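Steamer stall plan for Wilska market hall put back to Monday

A plan to sell steamed buns from the old ticket office at the Wilska market hall has been put off again, with traders asking how a few electric pots on a table are meant to feed a Saturday crowd.

Gamen, the firm behind the plan, wants to run a counter from 7 in the morning using plug-in steamers of the sort sold for home kitchens. It says the set-up needs no gas and no extractor, and that the counter could turn out 275 buns a day.

That figure did not go down well at the meeting in the hall. Yichen Mao, who has run the noodle stall by the Busa Street door for six years, said she had done the sums on the back of an order pad and could not make them work.

"I own one of these pots. It's a nice pot. I make supper in it," she said. "Tell me how many they're buying and who is lifting the lids, then I'll believe the number."

Gamen did not say how many pots it had in mind. A spokesman said the counter would "scale with demand" and that the buns would be made elsewhere and brought in ready to steam. Asked where elsewhere was, he named a unit on the Qian estate, though the lease there has yet to be signed.

There were grumbles about price too. The firm's leaflet promises a bag of three for less than a sandwich, but it leaves out which sandwich. The hall's bakery sells two kinds of roll and they are more than a pound apart.

The steamer has a clear lid and a tray full of small holes, and the pot sits on a white electric base.
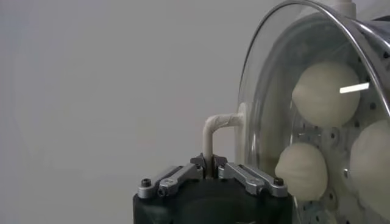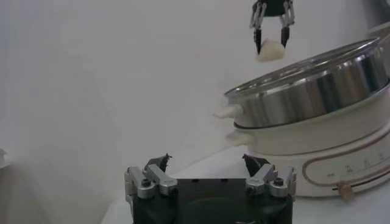 The traders' other worry is the wiring. The ticket office has one double socket, last looked at before the roof repairs, and the hall's own notes say the circuit trips when the café next door has its urn and its toaster on together. Gamen says it will pay for an electrician – it has not said when.

A petition against the counter had 331 names on it by closing time. A rival sheet in favour, left by the main doors, had 30.

The plan comes back on Monday. Traders have asked for a full price list and a straight answer on the number of pots before then.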